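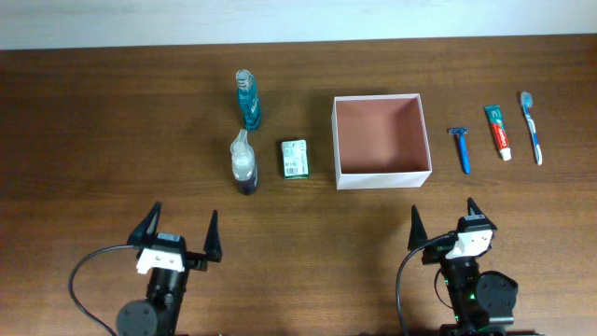
Budthorpe Community Radio, Late Shift Music Club

Kada's guest mix, March show

viorica_g
Finally caught up on the Kada mix and wow, what a set! She goes from an old dub plate into that Pumura B-side at 121 bpm and I had to pull the car over to rewind it. Anyone got a full tracklist?

softic_b
I've got most of it. The one you mean is the instrumental version, not the vocal. My favourite bit is the organ tune near the end, no clue what it is.

Selma P
Organ tune is Yordanov! Off the seven-inch, they only pressed 200 and I missed out by a day (still sore).

villalobos45
Loved the first half, but I reckon she rushed the second. 14 records in the last stretch is too many, let them breathe.

viorica_g
Nooo, the quick cuts were the best part! That's how she plays at parties, you should hear the room when she gets going.

villalobos45
At a party, sure. On the radio at midnight I want the whole song. Great colour in the selection though, no argument there.

softic_b
Bit of both for me. Merike, is she coming back?

Merike Dzene
She's keen! I'm sorting a date now. Tracklist is coming too, she's still hunting for the name of track three.

Selma P
Ask her to bring the Yordanov again please!!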